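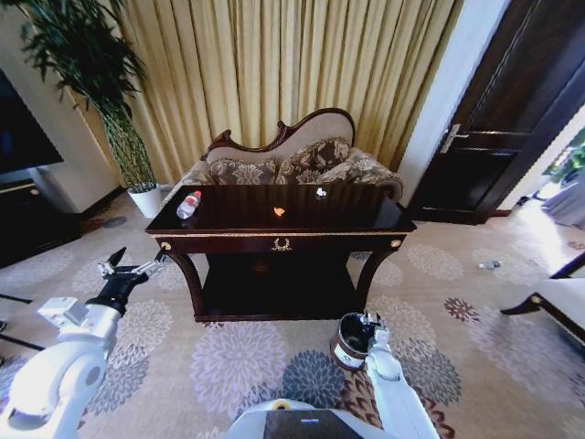
Living With Your Mundden Console: FAQ

Reading time: 3 min

Does a glossy top show everything?
Yes. Dust, fingerprints, last night's snack. You bought a mirror with legs. Wipe it with a dry soft cloth and lower your expectations by Sunday.

Can I put drinks on it?
People will, whatever we print. Use a coaster, keep the cap on, and stand the bottle up.

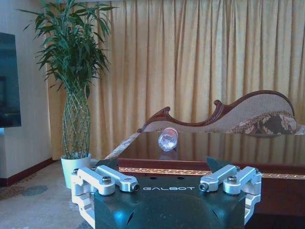 A bottle on its side, plus reflection. The finish doubles all clutter free of charge.

How do I clean the gold trim?
A dry paintbrush gets into the scrollwork. Skip metal polish unless you'd like less gold.

Will it go in front of a carved settee?
Fancy likes company. Leave enough room for knees, which most floor plans forget.

What goes on the lower shelf?
Ideally nothing. In practice, 3 magazines and a charger for a phone you no longer own.

Comments (3)

Ferkus: Mine's had 4 years of kids and still shines. The kids don't.

Cutona: Paintbrush tip works, thanks. Is the 19 inch height the same on the older ones?

Csonka: knees. yes. thank you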